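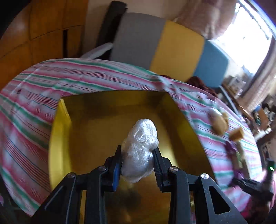 To: Farkden Home Baking list
Subject: Re: Rye starter gone flat, and the Gastent question
Date: 15/06/2018

I'm answering the whole message in one go, so scroll down if you only came for the oven business.

> I have been keeping a rye starter since October and until two weeks
> ago it doubled every time. Now it rises by a third, sulks, and smells
> like nail polish. I feed it once a day, equal parts flour and water
> by weight, and keep it on top of the fridge. Same flour as always,
> the Hevitz dark. Have I killed it?

No. Killing a rye starter takes real commitment. I once left one in the trunk of a car for the length of a family wedding and it came back meaner but alive.

Nail polish means hungry. It's June, and the top of your fridge is a warm place even in winter, so a starter that was happy with one meal a day in cold weather is now done eating by lunch and spends the rest of the day complaining. Take a small spoonful of the old stuff, throw the rest away (or make crackers, if you are that kind of person), and give the spoonful five times its weight in flour and five times its weight in water. Do that morning and evening for three days. Move it to the counter, or a cupboard that isn't over anything with a motor.

You also say equal parts by weight but don't say how much of the old starter you keep. I suspect the answer is "most of it." We have all been there. It feels cruel to throw out three quarters of a jar, but if you keep it all you are serving the same dinner to a much bigger crowd.

As for the flour, the Hevitz dark did seem coarser to me in my last bag, and it drinks more water. If your starter looks like wet cement where it used to look like pancake batter, add a splash more. A stiff one will rise less and it isn't sick.

> Second thing. The recipe in the list archive, number 2473, the
> caraway one, says to bake at "a good heat" for 90 minutes. Is that
> a misprint? Mine was a brick with a tan.

It isn't a misprint, it's just an old recipe written by someone who had one oven setting and a lot of confidence. The 90 minutes is right if you use the big lidded pan it was meant for, and start hot and then drop the heat. Most of us now use an ordinary loaf pan, and in that the same dough is done in 49 minutes in my oven. Yes, 49. I know it sounds like a number I made up. I used to write "50" on the card and kept taking it out a minute early, so eventually I fixed the card.

What I do with that recipe:

Mix the starter, rye, water and salt with a spoon until there are no dry bits. There is no kneading and the dough will not thank you for trying. It should be too wet to shape and too thick to pour.

Toast the caraway in a dry pan first and crush about half of it. The recipe doesn't say to, and the bread is duller for it.

Scrape it into a greased pan, smooth the top with a wet hand, dust with flour. When the flour on top has cracked all over like a dry pond, it's ready to go in. Don't wait for it to dome, it's rye, it doesn't do that.

Oven as hot as it goes for the first ten minutes, then down to medium.

Then leave it alone until the next day. This is the step people skip. Cut warm, it gums up the knife and you'll write to the list saying it was raw in the middle, and I will have to be polite about it.

> Last thing. Has anyone bought the Gastent countertop oven? My big one
> runs hot on the left and I'm tired of turning loaves around.

I have one. I've had it since spring and my feelings are mixed – it's very even, which I'd wanted, and very small, which I'd been told and had chosen not to hear. One loaf fits. Two loaves fit if neither of them plans on rising. The timer goes up to 35 minutes and then you have to wind it again, so anything longer means setting it twice and remembering the second time. I have forgotten the second time. It doesn't burn the bread, to be fair, it simply shuts off and lets the loaf cool down half done without a word to anyone.

For rolls, flatbread and reheating it's lovely. For the caraway loaf I'd still use the big oven and turn the pan. If the left side is very bad, try a baking stone on the lower rack before you spend any money. Mine evened things up a good deal, and cost me one stubbed toe.

Two bits of list business while I have you.

The group flour order through Gill closes at the end of the month. Same form as last time. They are out of the spelt again and want to know if we'd take whole wheat in its place. I said I'd ask, so I'm asking. Please reply to me and leave the list out of it, or we'll get forty messages that say "fine with me."

And whoever took the tall proofing basket home after the last bake day, it's mine, and it has a crack in the rim that catches the dough if you don't flour that side heavily. You may have found this out by now. Bring it back whenever, washed or not. Preferably not, they hate water.

Let us know how the starter does – give it the full three days before you write it off.

The archive person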